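Last updated: Tuesday, February 27, 2018

Right, a few of you asked how the kitchen-table gripper is coming along, so make yourselves a cup of tea, because I've got a fair bit to say and I never did learn to keep these short.

For anyone new, I'm building a two-fingered gripper at home, in the evenings, mostly on whatever flat surface the family will let me have. The aim is a small arm that can pick up soft, round, awkward things and put them down again without bruising them. The arm itself is called Wedau (my daughter chose it, I wasn't consulted) and it's still in bits in the hall cupboard.

The fingers have had most of my attention this month. Version one had bare plastic tips and I might as well have been picking up fruit with a pair of rulers. Benedikt Engelhardt from the Hallska workshop nights told me to stop fiddling with the motor and go and buy some rubber, and he was quite right, though it pained me to say so in front of everyone!

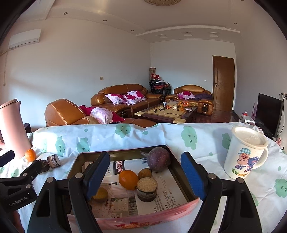 Choosing what to practise on has been half the fun. I used to have a box of wooden blocks, all the same size, and you can get very pleased with yourself on wooden blocks. Food is much better at keeping you humble. A beetroot and an orange want quite a different opening from a little round cake, and the cake with the crumbly top is the one I fret over, because a squeeze that suits the beetroot would make a right mess of it. Newspaper in the bottom of the tray is a habit I'd recommend to anybody.

I keep a notebook of every grab, good or bad, and last night I added it all up. We're at 1,182 tries since I started, and 430 of those are with the padded fingers. My handwriting gets noticeably worse after supper.

Chih-ming Wan asked about the servo. It's a Thaler, the small one, second-hand, and it has a bit of a whine when it holds a position for more than a few seconds. I've tried greasing it and I've tried ignoring it. Ignoring it is going better so far.

The closing speed took ages to settle. I had it snapping shut like a mousetrap to begin with, then so slow that you could put the kettle on while you waited. It now closes quickly for most of the way and creeps over the last 2 mm, and I'm really rather fond of watching it do that. 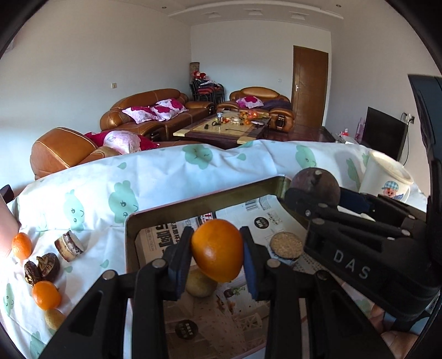
How do you stop it squeezing too hard? The servo current is limited in software, so once the reading goes over the number I've set it stops closing and just holds, and I keep a lower number for the soft things.

I'll put the settings up once I've tidied the file, which at present has all my grumbling in the comments. The pads need a better glue as well, so suggestions very welcome (not superglue, please, I've only just got my thumb back).

Next job is the wrist bracket, the Hukley one with 34 holes in it, none of which line up with anything I own. I'd like the whole arm moving by June. More when I've found the drill!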